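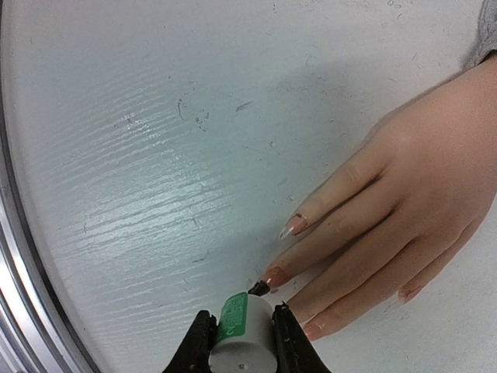 Merby's well testing days are back, and we're so glad to be doing this again! Anyone in the township who gets water from a private well can have it checked, including the wells reopened after the October flooding. Please keep your sample container upright on the ride over, and put your name and road on it somewhere easy to read. A small white cylinder with a green label, held upright, has tiny print on it that is hard to make out, so write yours big and dark. The questions we hear most are answered on this page.

## Who can take part?

Every household on a private well in Merby or along Lehner Road. Renters are welcome too (you don't need your landlord's signature). We tested 884 wells last time and would love to beat that.

## What does it cost?

The basic bacteria and nitrate test is free. Adding metals costs $36, payable at the drop-off table by check or card.

## My well was under water. Can I drink from it while I wait?

Please don't. Use bottled or boiled water until you have your results, and remember that boiling does nothing for fuel or chemicals. If you smell gasoline, call the county health line before you run any tap.

## There's an old open well on my land. What should I do?

Tell us! Finding these is one of the best things to come out of the whole program. Last year 41 were reported and capped, a few of them hidden in tall grass close to the Deltitberg trail. Keep kids and animals well away, don't try to look in, and leave the old boards where they are.

## When will I hear back?

Usually within two weeks. Domenica Widmer phones every household with a bacteria result over the limit, and she'll happily talk you through shock chlorination step by step.

## Can I drop off for a neighbor?

Yes, and thank you! Bring their address and phone number along with the sample.

Page updated Tuesday, June 15, 2021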